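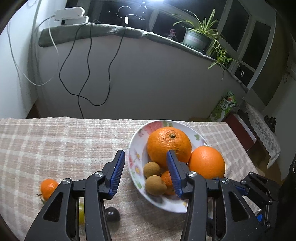 Photo: Su-chen Chow / Kan project team

So our part of Kan was the fruit task, and I was the one who got to do most of the demos! The idea is simple enough. You hold the gripper in your hand, squeeze it, pick up a fruit and move it on or off the flowered plate, and the camera on the tool records the whole thing so the robot can learn the move later.

We planned 200 demos and ended up with 305, mostly because King-fai kept finding new ways to set out the oranges (he calls it variety, I call it Monday night). I threw out 23 of mine. In most of those I'd closed the fingers too early - my hand was way ahead of my eyes.

The little round fruits were the hardest for me. The blue pads have ribs, and I had to come in from both sides evenly or the fruit just rolled off. Big oranges were the opposite problem, with the arms open really wide and hardly any room left near the rim.

Yuk-lan wrote the script that trims each clip, and Yu-ting is training the first policy on it now. Next I want to redo the mandarins with slower squeezes, and get Ka-ming to do a batch too, so it's not all my wrist in there.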